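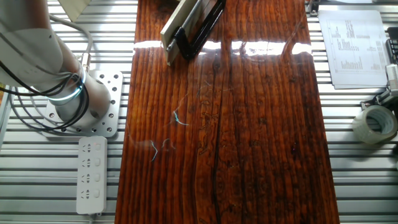 Date: 9/27/20
From: Todor Grgić
Subject: Re: [ralano-users] fixed views vs. wrist view

Effie Dow wrote:
> Did you train with all the cameras for the clamp and frame task, or
> drop some? Our wrist-only policy keeps missing the handle.

We did both. The set is 624 demos from July, all on the long board with the dark grain. The policy that saw every view beat wrist-only by 18 points over 90 trials.

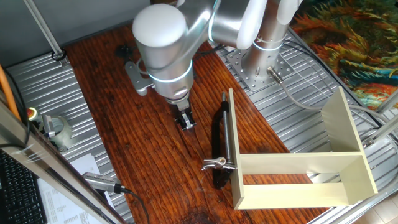
Most of the gap is in the approach. With the bar clamp right up against the frame, a small error in angle puts a finger on the side panel.

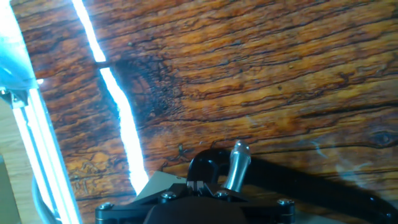 The wrist view does badly when there is only wood grain in it, and glare makes that worse. Random crops helped a little. Blurring the grain did nothing. I stopped at 40 epochs in each case, so longer runs may look different. 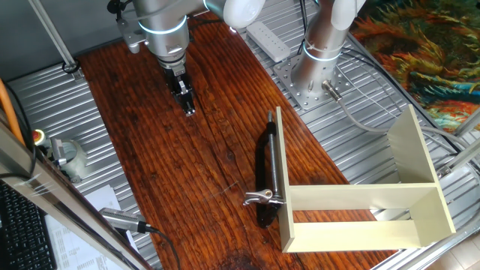
Gwilym Dafis thinks the gap would close on a plain table, and that we should run it there before calling this a camera result. I agree. I'll post the numbers here with the Hinenell config files.

Todor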